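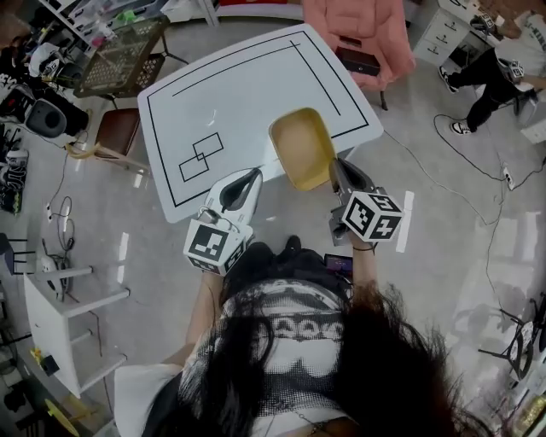
Kirell has changed the way it looks after the hand-held gripper station at its Andosari site, after a run of recordings in March came back with position errors that could not be traced to the software. The new routine covers the finger pads, the marker cubes and the tape on the work table, and takes 17 minutes at the start of a shift.

The station records a person doing simple table tasks with a gripper in each hand. Each gripper carries a cube printed with black-and-white square codes, and the tracking software works out where the gripper is from the codes it can read. The recordings are then used to train a two-armed cell at the same site, so an error in the cube position is passed straight on to the arms.

According to Vibeke Kirkegaard, who runs the station, the fault was mechanical. The cube mounts had worked loose by a very small amount, enough to let a cube turn on its base when the operator closed the fingers hard on a tray or bowl. The software kept reading the codes correctly. It was reporting the true position of a cube that no longer sat square to the gripper.

"We spent most of a week on the calibration files," Kirkegaard said. "Then somebody pushed on a cube with a thumb and it moved."

The mounts were held by two screws into plastic. They have been replaced with a keyed bracket from Pappas, a small parts maker, which has a flat on one side so the cube can be fitted in one orientation only. The screws now go into metal inserts. Kirell has fitted the bracket to all of its hand-held units, and the old mounts are being kept for bench tests.

Finger pads were the second item. The curved pads wear first at the tip, where they press on the sides of containers, and a worn pad lets a smooth tray slide before the fingers have fully closed. Pads were previously changed when an operator complained. They are now changed after 80 hours of use, or earlier if the surface has gone shiny. Left and right pads are changed together, even when only one shows wear, as an uneven pair pulls a shallow tray to one side during a two-handed lift.

The table check is simpler. Black tape lines on the top mark the working area and the start positions for objects. Operators compare the tape against a paper template and replace any line that has lifted or shifted. Kirkegaard said the lines were being cleaned along with the rest of the table, and that one corner had crept inward over several weeks. The table is now wiped with a dry cloth inside the outline, and solvent is used only when the tape is due to come off.

The last step is a repeat test. The operator grips a test tray from both sides, lifts it, puts it back on its mark and lets go, 10 times in a row. The logging program, Mivden, compares the distance between the two cubes at each grip. If the spread is over the limit, the station is not used until the mounts and pads have been looked at again. Mivden also flags any stretch in which neither cube could be read, usually when a forearm or loose clothing has come between the cube and the camera.

Achilleas Antoniadis, who maintains the two-armed cell, said the effect on his side was easy to see. Before the change, the arms tended to close early on the right and push the tray across the table before the left fingers arrived. He had been correcting for it by hand with an offset in the arm program – a fix he has now removed. The arms have since been retrained on 61 new recordings, all made after the brackets were fitted.

Antoniadis said the older recordings would not be thrown out. Those in which the cube offset was steady can be corrected and used. Those in which the cube moved during a grip cannot, and nearly a third of the March set falls into that group.

Two points are still open. The cube faces pick up scratches when grippers are put down on a bare surface, and a padded rest is being drawn up. The code prints are also glossy, and under some ceiling lights a face can wash out when the wrist is turned. A matte print is on order and will be tried on one pair of grippers first.

Contact the news desk | Copyright, all rights reserved | Back to top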